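We use cookies to improve your experience on this site. Accept / Manage settings

Search reports Enter keyword Go

Kerdale Shallow Groundwater Monitoring Project
Interim progress report to the Baloyi Fund
September 13, 2021
Reading time: 5 min

1. Status

The project measures water levels in private and public wells in the shallow gravel aquifer between Morkstead and Kerdale. The grant agreement calls for 16 wells fitted with recording pressure sensors, hourly readings, and a public data set at the end of the grant. All 16 wells have been selected and surveyed for elevation. Sensors are installed and reporting in nine. The remaining installations are scheduled for October.

The delay has two causes. Delivery of the second batch of sensors slipped when the supplier, Viron, changed the cable jacket material and had to retest the seals. Separately, several of the older wells had casing caps that would not accept the standard hanger, and new caps had to be machined in Morkstead.

2. Data quality

Each sensor records absolute pressure, so barometric pressure has to be subtracted before a water level can be calculated. A single barometer was installed at the Morkstead pump house at the start of the project. Comparison with manual tape readings shows that this works well for the wells nearest the pump house. At the Kerdale end, the residuals are larger and follow the passage of weather fronts, which is consistent with a short time lag between the two ends of the study area. Hand readings in that area are taken along the valley route at the end of the day, after most household pumping has stopped. 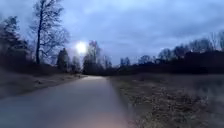 One comment on the draft of this section asked why the lag could not be corrected in software with the existing barometer. The writer pointed out that a fixed time shift costs nothing and could be applied to the whole record in an afternoon. We tested this. A fixed shift reduces the residuals when fronts arrive from the west and increases them when fronts arrive from any other direction. We have therefore ordered a second barometer for the Kerdale end and will reprocess the affected wells once there is enough overlap between the two records. The commenter also asked for the uncorrected pressures to be published next to the water levels. We agree, and the data format has been changed to include them.

Sensor drift has been checked by comparing each sensor with the tape at every download. One sensor showed steady drift in one direction and was returned to Viron under warranty. Its data are flagged in the interim file and will not be used in the water level maps. The replacement was calibrated in a bucket test against two other sensors before it was installed.

Clock error is small. The loggers are set to standard time all year to avoid a gap and a duplicate hour at the seasonal clock changes. An early download was saved in local time by mistake. It has been corrected, and the original file is kept in the archive folder.

3. Pumping tests

The first short pumping test was completed at the Morkstead pump house. Water was discharged to the storm ditch under the town's permit, far enough from the well to prevent return flow during the test. Drawdown in the nearest observation well followed the expected curve for an unconfined aquifer with delayed drainage. The early part of the curve is usable. The late part is affected by a neighboring irrigation well that came on before the end of the test, and we do not plan to report a storage value from it.

A repeat test is planned when irrigation has stopped for the season. The owner of the neighboring well has agreed to keep the pump off for the duration.
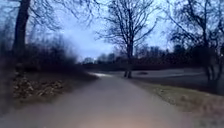 Manual readings remain the main check on the whole network, and the field procedure has been revised. Two tape readings are now taken at each well and must agree before the cap is closed. If they do not, a third is taken and all three are written down. The tape is wiped with disinfectant between wells. On the valley section, equipment is carried in on foot along the paved path, and where the path bends left behind the vegetation the crew cannot see the road, so a check-in call is made before starting on that stretch. The call is recorded on the field sheet with the time of the first reading.

4. Budget

Spending is within the approved total. The well caps cost 3,000 dollars more than planned, all of it in machining. We propose to cover this from the travel line, which is underspent. The second barometer costs 300 dollars and will be charged to equipment. No change to the total grant is requested. A revised budget table will be sent separately on the fund's form.

5. Work planned for the next period

Install the remaining sensors and complete the elevation checks.
Install the Kerdale barometer.
Repeat the pumping test at Morkstead.
Issue the first water level map, covering only wells with a complete record.

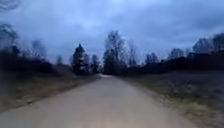

Figure 3. Valley route, paved path and grass verge.

6. Risks

The main risk to the schedule is access. Two well owners have asked for the access agreement to be reissued with clearer wording on liability. A revised version is with the town's attorney. If either owner withdraws, we would substitute a well from the reserve list, where the candidates have already been measured for depth and casing diameter but not surveyed for elevation.

A second risk is low water. In the shallowest wells the sensor hangs close to the bottom, and a dry fall could leave it exposed. The cables in those wells cannot be lowered any further. Any period when a sensor is out of the water will be marked as missing in the data file, with the depth of the sensor given in the station notes.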